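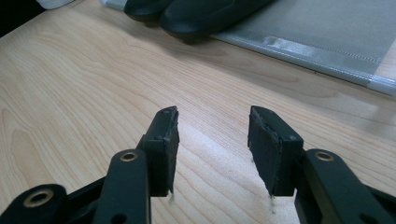 The treatment log at the Jodport salon had a column for everything except the client's opinion. Ghizlane Naciri had designed it. She had put in skin type, product, lot number, contact time, temperature of the compress, and a final box marked "Response," which was meant for redness.

Chiharu Noguchi came in on 3/20/19 for the fourth peel of a course of 6. She was a surveyor and read the consent form each time before signing it. She also read the label on the bottle.

"This is a different lot," she said.

"It's the same formula. Nirura changed the pump."

"The pH is printed as a range. Last time it was a single number."

Ghizlane took the bottle back and looked. The range was narrow. She got a test strip from the drawer, put a drop on it, held it against the chart, and wrote the result in the margin of the log, where there was no column. Then she cleansed the face, wiped it down with the prep solution, put petroleum jelly at the corners of the nose and mouth, and started the timer at 4 minutes.

The acid went on in the usual order: forehead, cheeks, chin, nose last. Chiharu kept her eyes closed and reported at intervals.

"Forehead, two out of ten. Left cheek, three."

"Right?"

"Three. No, two and a half."

Ghizlane wrote down two and a half. At the end of the time she applied the neutralizer and laid a cool compress over the treated area. The compress had to be changed twice. While the second one was on, Chiharu asked about the woman who used to work in the other room.

"Inga went to Drarnmont in December," Ghizlane said. "They have a bigger place. She does only peels now."

"She never wrote anything down."

"No."

"My skin was fine with her, though."

Ghizlane lifted the edge of the compress. The color was even, slightly pink along the jaw. She entered "mild, uniform" under Response and set the cloth back.

"Did she time it?" she asked.

"She looked at me. When she'd seen enough she took it off."

The price of the session was 70, and the course had been paid in advance, so there was nothing to settle at the desk. Ghizlane gave her the aftercare sheet: bland moisturizer, sunscreen every morning, no scrubs, no retinol until the flaking had stopped. Chiharu already had three of these at home. She folded this one into her bag with care.

After she had gone, Ghizlane opened the log on the computer and added a column after Contact Time. She typed "Client report, by zone" at the top. The sheet had 695 rows, and in the new column every one of them was blank. She filled in the last row from her notes, including the half point, and scrolled back up toward December, stopping at the entries with Inga's initials. Contact time, blank. Temperature, blank. Response, a check mark each time.

She left those as they were and went to rinse the bowls.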